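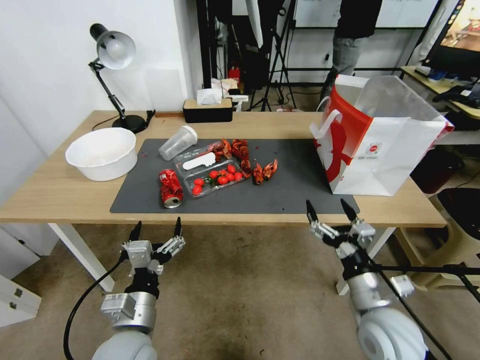
I love crawfish, but I don't love how my desk smells the next morning, so I've gotten pretty strict about cleanup (yes, I eat at my desk, don't judge!). Start with the shells. Scoop them up by the handful and drop them straight into the paper bag the takeout came in, heads, claws and all.

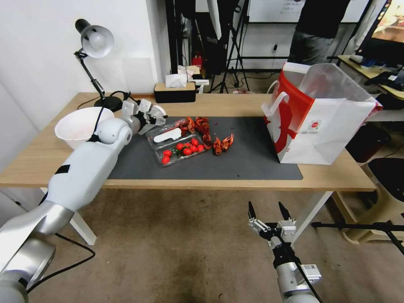 Then the leftovers. Cherry tomatoes keep fine, so snap the lid on and get them in the fridge. Rinse the bowl right away while you're up. Crumbs go last: lift the mat by two corners, shake it over the trash, and wipe it with a drop of dish soap in warm water. Take the bag out that same night!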